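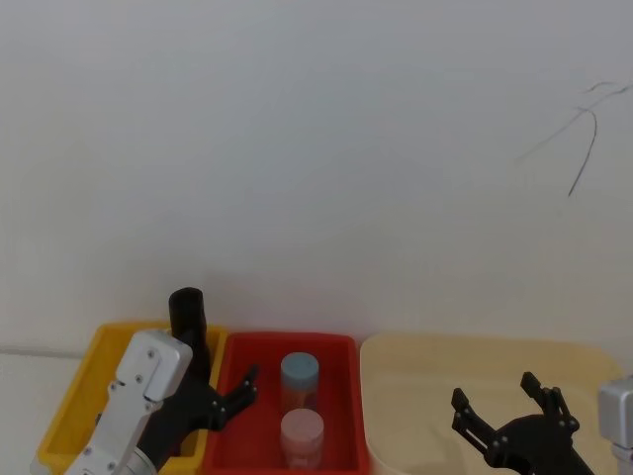 August, valve cycling and the plenum pressure drift

Started at 7:40. Chamber had been pumping overnight and the base pressure was acceptable, slightly worse than the previous run. I put that down to the new harness, which still has a fair bit of insulation to outgas. Left the cold trap alone.

The job for the day was to finish the endurance block on the Prorkolier thruster valve, the flight spare for Darka. Feed pressure regulated at 300 kPa, butane vapour, plenum heater off for the first half. The counter stood at 1,003 cycles when I took over from the overnight script. Target for the block was whatever we could get through before the log disk needed swapping in the afternoon.

First hour uneventful. Opening time was steady and the closing time was where it had been since the seat was lapped. Current trace shows the usual dip as the armature lifts. I have stopped trying to read anything into the small second dip after it. It appears on the Prorkolier unit and on the old one from the engineering model, so it is most likely the driver board ringing into the harness.

Mid-morning the plenum pressure began to creep between pulses. Very slow, monotonic, always upward. Three candidates:

Internal leak past the valve seat from the feed side.
Temperature rise in the plenum body with the volume sealed.
Transducer zero drift.

Closed the upstream isolation valve and waited. The creep carried on at the same rate, so the seat was in the clear unless the trapped line volume was feeding it, and the line pressure wasn't falling. Then looked at the body thermocouple. It was rising, though the heater was commanded off. Pulled the heater connector at the feedthrough and the temperature flattened out over the next twenty minutes, and the pressure with it.

So the heater relay was leaking. Solid state type, and it does pass a small current when off. On the bench nobody would notice. In vacuum, with the plenum hung on thermal standoffs, a few milliwatts has nowhere to go. The flight electronics use a different switch arrangement, but I have written it up against the ground support equipment anyway and put a mechanical relay in series.

This also raises a question over the July impulse bit data, which were taken on the same rack with the plenum assumed to be at ambient. The correction would be small. I'd rather know what it is. Skutora keeps the thermocouple channels even when the run template doesn't ask for them, so the temperatures should be recoverable. Set it exporting over lunch.

Lunch at the desk. Read the revised orbit lifetime note from the mission side. They now assume end-of-life lowering starts from 400 km, which is kinder to us than the earlier draft, and the propellant margin comes out positive without having to count the residuals. I still don't like the assumed mixture of long and short burns. The thruster is least efficient on the short ones, because much of the gas leaves before the nozzle flow is properly established, and the note uses a single specific impulse for everything. Sent a comment to that effect with last month's pulse-width table attached. 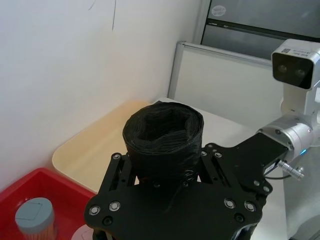
Black plastic bags, on the roll.

Afternoon. Reconnected the heater through the new relay and confirmed no creep with the command off. Restarted the block with the heater on. Closing time lengthened a little as the body warmed, then settled. This agrees in sign with the coil resistance going up, although the size of the shift is larger than resistance alone would give. Friction in the guide may account for the rest. Would need a run with dry nitrogen at the same temperature to separate the two.

Stopped at 1,533 cycles to swap the disk. Leak check at the stop was within the allowance, and better than the one before the block. Seats do sometimes bed in. I won't quote it as an improvement until the check has been repeated from cold.

The Skutora export finished at 3:15 but wrote the time column in local time and the pressure file in UTC. Wrote a short script to line them up on the valve command edges, which appear in both. First pass suggests the plenum was warm for the later July runs only, after the rack was moved to its present position.

Shipping query from Halliday about the fill adaptor. They want the thread called out in metric on the drawing as well. Amended and reissued – no change to the part.

To do: repeat leak check cold, ask for a nitrogen bottle, finish the July correction, replace the O-ring on the small port while the chamber is up to air. Left it pumping at 5:50 with the heater off and the isolation valve shut.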